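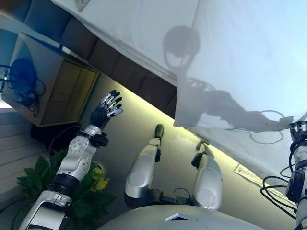

Mano robótica de cinco dedos con la palma abierta.

Fleto: fichas de estrenos de series y películas en plataformas

Versión del 14 de febrero de 2025

¡Hola! Si has llegado hasta aquí es que te gusta apuntar lo que ves tanto como a mí, o que te han mandado el enlace de la descarga sin explicarte nada. Fleto es una colección de fichas de títulos que han ido entrando en plataformas de streaming: ficción, documental y alguna cosa inclasificable que acabó en "otros" (perdón por ese cajón, lo sé). Empezó como mi hoja de cálculo para decidir qué ver por la noche y se me fue de las manos en septiembre, cuando Uyên Bùi me pidió una copia y me la devolvió con el doble de columnas.

Qué hay dentro

Son 843 títulos y 1707 notas de visionado. Cada título tiene su ficha en titulos.csv y las notas van aparte, en notas.csv, unidas por el campo id_titulo. Hay títulos con una sola nota y hay una miniserie danesa con unas 30, porque discutimos muchísimo sobre el final y todo el mundo quiso dejar constancia.

Campos de titulos.csv:
id_titulo: número, sin ceros delante
nombre: el título con el que se estrenó en español
nombre_original: tal cual, con sus acentos
formato: película, serie, miniserie, documental, otros
mes_entrada: mes en que lo vimos aparecer en el catálogo
idioma: el de la versión original, no el del doblaje

Campos de notas.csv:
id_nota, id_titulo, autor, texto, etiquetas

Las etiquetas van separadas por punto y coma. Ojo, que en las primeras versiones iban con comas y Excel hacía auténticas barbaridades.

Quién escribe las notas

Uyên, Yoga Govindasamy, Tamer Mahasneh, Kyung-tae Bae y yo. Cinco personas con gustos muy distintos, así que no esperes un criterio único: Tamer abandona cualquier cosa que tenga más de un flashback por capítulo y Yoga se traga hasta los créditos. El texto de cada nota está sin corregir, con erratas y todo, y me gusta que siga así.

Etiquetas visuales

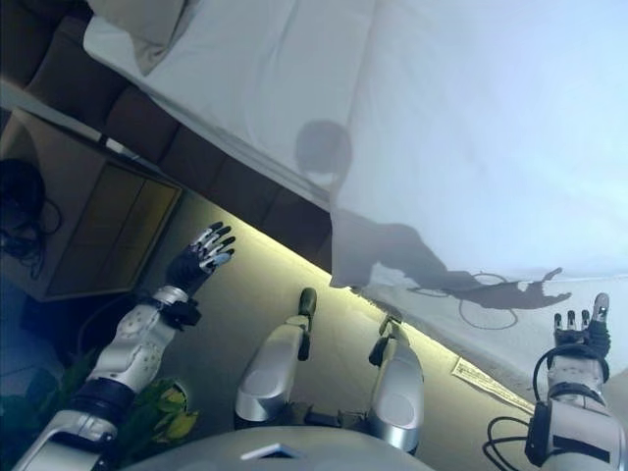

Las etiquetas visuales describen cómo está rodada una secuencia que nos llamó la atención, y son la parte que más cariño me da de todo el conjunto. Usamos "contraluz", "espejo", "plano_fijo", "cenital" y "sombra", entre otras. La última sirve solo cuando la figura se reconoce por la sombra que proyecta: una cabeza redondeada y un brazo extendido con los dedos abiertos sobre una sábana blanca, como en la foto, se llevaría "sombra" sin dudarlo. Si además el personaje sale en el mismo plano, se pone también "cuerpo". Kyung-tae quería una etiqueta para las sombras de objetos, pero de momento van en el texto libre.

Cosas que están regular

El mes de entrada es el que vimos nosotros, y a veces un título llevaba semanas escondido en el catálogo antes de que alguien se lo encontrara. Las fichas de documentales son más pobres. Hay mucho thriller, muchísimo, y casi nada de animación infantil. Tampoco hemos apuntado las salidas de catálogo, así que no uses Fleto para saber si algo sigue disponible.

Para qué lo usamos

Yo, para elegir qué ver. Uyên lo carga en Skisten, su buscador casero, que filtra por etiqueta y va como un tiro. Si quieres entrenar un recomendador, adelante, pero mira antes quién firma cada nota o te saldrá un recomendador con el carácter de Tamer.

Uso y cambios

Puedes copiarlo, modificarlo y compartirlo citando Fleto. Si encuentras un nombre original mal escrito, mándame el id_titulo y la forma correcta. Lo próximo que quiero arreglar es el campo idioma de las coproducciones, que ahora mismo solo admite un valor.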